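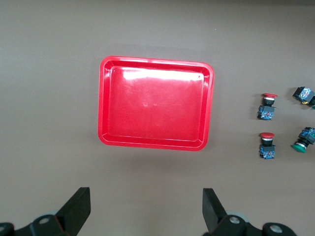
Die rote Schale

Kurzgeschichte | Rubrik: Erzählungen, Arbeit und Technik

Drucken | Per E-Mail versenden

Um halb sechs schloss Perrine Lemaire die Halle auf und machte zuerst das Licht über der Prüfstrecke an, dann das über den Tischen. Es war Oktober, die Heizung lief noch nicht. Sie behielt die Jacke an und ging am Tisch vorbei, auf dem der Greifer stand, ohne hinzusehen. Am Vorabend hatte er keinen einzigen Taster mehr in die Schale bekommen, und sie hatte schlecht geschlafen.

Comura baute Schaltpulte für Maschinen, die andere Leute bedienten. Pressen, Förderbänder, einmal eine Waschanlage für Straßenbahnen. In jedes Pult gehörten Drucktaster, rote und grüne, und jemand musste sie vor dem Einbau aus der Kiste nehmen, ansehen und in Schalen legen. Seit neunzehn Jahren war dieser Jemand Renato Lacson. Er machte es im Stehen, mit dem Radio auf der Fensterbank, und wenn man ihn fragte, wie lange er für eine Schale brauche, sagte er, das komme auf die Musik an.

Der Greifer hieß Vova. So hatte ihn die Firma in Ulmont genannt, die ihn lieferte, und so stand es auf dem Lieferschein. Didier Hervieu, dem der Betrieb in zweiter Generation gehörte, hatte ihn für 3 Monate zur Erprobung genommen. Danach musste er ihn kaufen oder zurückschicken. Er hatte Perrine gebeten, ein Protokoll zu führen, und sie führte es in einem karierten Heft, weil der Rechner neben der Prüfstrecke so langsam war, dass man Kaffee holen konnte, bis sich die Tabelle öffnete.

Gegen sechs kam Renato. Er hängte die Tasche an den Haken und stellte sich an den Tisch.

»Der Grüne liegt«, sagte er.

»Der liegt absichtlich«, sagte Perrine. »Aufrecht kann er inzwischen. Liegend kann er nicht.«

Renato betrachtete die Taster. Zwei mit roter Kappe standen auf ihrem Kontaktblock, so wie man sie hinstellte, wenn man einen Augenblick Zeit hatte. Der grüne lag schräg auf der Seite. Die rote Schale war leer.

»In der Kiste steht keiner«, sagte er.

»Ich weiß.«

»In der Kiste liegen sie übereinander.«

»Ich weiß, Renato.«

Er schaltete das Radio ein.

Der Mann von der Lieferfirma hieß Telmo Vallejo. Er war jung, hatte einen Koffer mit zwei Zahlenschlössern und aß mittags eingelegte Paprika aus dem Glas. Er kam um sieben, begrüßte alle mit Handschlag und setzte sich an seinen Rechner, der erheblich schneller war als der von Comura. Er sprach von den Fingern des Greifers, als wären es seine eigenen. Ich komme da zu steil rein, sagte er. Ich drücke zu früh zu.

»Heute die liegenden«, sagte Perrine.

»Heute die liegenden«, sagte Telmo.

Der erste Versuch dauerte 40 Sekunden. Die beiden schwarzen Finger fuhren über den Tisch, blieben stehen, senkten sich und schlossen sich um den Block eines Tasters. Dann hob der Arm ihn an. Der Taster drehte sich zwischen den Fingern langsam nach unten, die Kappe zuerst, und hing da. Über der Schale öffnete sich der Greifer. Der Taster fiel auf den Rand und von dort auf den Tisch.

Perrine schrieb: Gegriffen, gedreht, Rand.

Beim zweiten Mal fasste er den Taster an der Kappe. Die Kappe war glatt und gewölbt, die Finger rutschten ab, und der Taster schlitterte bis zur Tischkante. Renato, der drei Meter weiter seine eigene Schale füllte, streckte die Hand aus und fing ihn auf. Er sah ihn sich kurz von unten an, drehte mit dem Daumen eine Klemmschraube fest und legte ihn zurück.

»Was war mit dem?«, fragte Telmo.

»Schraube stand raus.«

»Das haben Sie gesehen?«

»Gefühlt.«

Telmo notierte sich etwas. Perrine auch. Sie schrieb: Schraube locker, von R. bemerkt, nicht von V. Danach überlegte sie, ob das in ein Protokoll gehörte, in dem es ums Ablegen ging, und ließ es stehen.

Bis zur Pause schaffte Vova elf von 38 Versuchen. Telmo war zufrieden damit. Er sagte, vor einem Jahr hätte der Arm die liegenden gar nicht erst als Taster erkannt, er hätte die blauen Blöcke für irgendetwas gehalten, und die Schale mit ihrem Glanz hätte ihn zusätzlich verwirrt. Das sei immer noch ein Thema, der Glanz. Bei dem Licht von oben sehe der Schalenboden zur Hälfte weiß aus.

»Dann nehmen wir eine matte Schale«, sagte Perrine.

»Haben Sie eine?«

»Nein.«

In der Pause saßen sie zu viert im Aufenthaltsraum. Valentin Arnaud aus der Montage wollte wissen, ob so ein Ding auch spülen könne. Er hatte gelesen, dass es demnächst welche für die Küche geben werde, die den Tisch abräumten und die Wäsche zusammenlegten. Seine Frau habe gesagt, sie nehme sofort einen und könne auf Valentin dann verzichten.

»Spülen«, sagte Telmo. »Kommt darauf an. Teller ja, wenn sie allein stehen. Gläser ungern. Besteck ist schlimm.«

»Warum Besteck?«

»Es liegt übereinander.«

Renato lachte und schnitt seinen Apfel weiter.

»Und Wäsche?«

»Ein Handtuch geht. Wenn es flach liegt und man ihm Zeit lässt. Ich habe ein Video davon gesehen, das war schön, und dann habe ich gesehen, dass es in vierfacher Geschwindigkeit lief.«

Valentin nickte. Ihm schien das trotzdem ganz ordentlich. Er sagte, bei ihm zu Hause liege die Wäsche zwei Tage im Korb, da sei vierfach verlangsamt noch schnell.

Nach der Pause kam Didier Hervieu herunter. Er stellte sich mit verschränkten Armen hinter Telmo und sah eine Weile zu. Der Arm nahm einen der stehenden roten Taster, hob ihn gerade an, fuhr zur Schale und setzte ihn hinein. Es klackte leise. Dann nahm er den zweiten, und auch der stand.

»Das ist doch gut«, sagte Hervieu.

»Die stehenden sind gut«, sagte Perrine.

»Und wenn man sie ihm alle hinstellt?«

Perrine sah zu Renato. Der sah auf seine Schale.

»Dann muss sie einer hinstellen«, sagte sie.

»Wie lange dauert das?«

»So lange wie das Einlegen. Man hat den Taster ja schon in der Hand.«

Hervieu dachte nach. Er war kein Mann, der sich über Antworten ärgerte, er brauchte nur Zeit für sie. Er fragte Telmo nach der Nacht. Ob der Arm nachts laufen könne, wenn niemand da sei, dann sei es ihm egal, wie langsam er werde. Telmo sagte, im Prinzip ja. Was geschehe, wenn ein Taster vom Tisch falle? Dann nehme er den nächsten. Und wenn die Schale verrutsche? Dann lege er daneben, sagte Telmo, jedenfalls mit der jetzigen Version. Mit der nächsten schaue er vorher noch einmal hin.

»Wann kommt die?«

»Rey schreibt daran.« Rey war der Name der Software, nicht der eines Menschen, das hatten sie bei Comura erst in der zweiten Woche verstanden. Telmo merkte, was er gesagt hatte, und verbesserte sich. »Wir schreiben an Rey.«

Am Nachmittag machten sie die liegenden noch einmal. Telmo hatte den Winkel geändert, der Arm kam jetzt flacher herein und fasste den Block näher am Kragen. Es wurde besser. Der grüne ging beim dritten Anlauf in die Schale, seitlich zwar, aber er lag darin. Perrine merkte, dass sie die Luft angehalten hatte. Sie schrieb die Uhrzeit auf, zehn nach drei, und daneben: Grün, liegend, drin.

Renato kam herüber und beugte sich über die Schale. Er nahm den Taster heraus, drückte einmal auf die Kappe, horchte, drückte noch einmal und legte ihn zurück, so wie er gelegen hatte.

»Und?«, fragte Telmo.

»Ist in Ordnung.«

»Der Griff, meine ich.«

»Ein bisschen nah am Ring. Aber in Ordnung.«

Telmo stand noch da, als wartete er auf mehr. Dann fragte er, ob Renato ihm zeigen könne, wie er selbst einen liegenden nehme, ganz langsam. Renato nahm einen. Er konnte es nicht langsam. Er versuchte es dreimal, und jedes Mal war der Taster schon in der Hand und umgedreht, bevor Telmo etwas erkennen konnte. Beim vierten Mal hielt er mitten in der Bewegung inne und betrachtete seine Finger.

»Der Mittelfinger macht das«, sagte er. »Das wusste ich gar nicht. Der schiebt von unten.«

»Ich habe keinen Mittelfinger«, sagte Telmo.

Er meinte den Greifer. Valentin, der gerade mit einem Wagen voller Gehäuse vorbeikam, musste trotzdem stehen bleiben und lachen.

Um vier packte Telmo den Rechner ein. Perrine rechnete im Heft zusammen. Seit Beginn der Erprobung waren es 561 Versuche, die stehenden eingeschlossen. Sie trennte die beiden Sorten mit einem Strich und schrieb unter die liegenden keinen Prozentwert, Hervieu sollte ihn selbst ausrechnen, wenn er ihn haben wollte. Unter Bemerkungen stand bei ihr nun eine halbe Seite. Glanz der Schale. Lockere Schraube. Ring. Mittelfinger.

Hervieu las es am Abend in seinem Büro, im Mantel. Er blieb bei der Schraube hängen und ging noch einmal hinunter, um Renato danach zu fragen, aber Renato war schon weg. Nur Perrine war noch da und wischte den Tisch ab.

»Wie oft kommt das vor?«, fragte er. »Mit den Schrauben.«

»Das weiß ich nicht. Er sagt nie etwas, er dreht sie zu.«

»Neunzehn Jahre lang?«

»Vermutlich.«

Hervieu nahm einen Taster in die Hand und fuhr mit dem Daumen über die Klemmen. Er spürte Metall und Kunststoff. Ob eine Schraube herausstand, konnte er nicht sagen.

»Fragen Sie ihn morgen«, sagte er. »Und schreiben Sie es dazu.«

Perrine stellte die rote Schale zurück auf ihren Platz, ein wenig schief, damit es der Arm nicht zu leicht hatte. Die roten Taster stellte sie daneben. Den grünen hielt sie noch kurz fest — dann legte sie ihn hin, auf die Seite, und machte das Licht aus.

Seite drucken | Artikel weiterempfehlen

Abgelegt unter: Kurzprosa, Werkhalle, Roboter

Suche: Suchbegriff eingeben Los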